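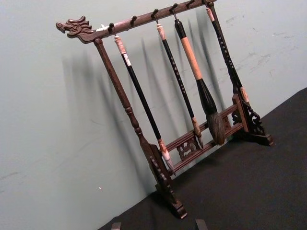

**Trurcombe Library Opens Registration for Winter Courses in Handwriting and Brush Calligraphy**

TRURCOMBE, December – The Trurcombe Public Library informs residents that registration is now open for its winter program of evening courses. The program has 22 places in each course and will be held in the reading room on the second floor, which was closed for repair of the heating during the fall.

Two courses are offered. The first is Everyday Handwriting, for adults who wish to write more clearly with pen or pencil. The second is Brush Calligraphy for Beginners, taught by Hye-jin Seol, who has given lessons in Makori for many years and comes to Trurcombe for the first time. No knowledge of Korean or Chinese is needed. Students will learn how to hold the brush, how to prepare the ink and how to write the basic strokes, and after this they will choose one short text to practice until the last evening.

"Many people tell me that their hand is not good enough," said Ms. Seol. "I ask them only to come and sit quietly for one hour. The first sheets are for throwing away, and I throw away mine also."

Last winter the library received 159 applications for a single course and could accept only a small part of them. For this reason the program was made larger, with support from the Grirketti Foundation, which pays for paper, ink and the rent of extra tables.

"We had to write to many people to say no, and this was not pleasant," said Bleddyn Skyrme, head of adult programs. "Those who were on the waiting list have received a letter and may register before the others."

The fee is $40 for the full course. Residents who are over 65 or who hold a student card pay $22. Materials are included, but students of the brush course are kindly asked to wear dark clothes, as the ink does not wash out. Brushes may be borrowed during class and must stay in the building.

Classes begin at 6:30 p.m. The side door on Urnard Street will remain open until 7 p.m. and later arrivals should ring the bell. Parking behind the library is free in the evening.

Registration is possible at the front desk or by telephone. Places are given in order of payment.

**Contact for the press:** Aqeel Afridi, Communications Office, Trurcombe Public Library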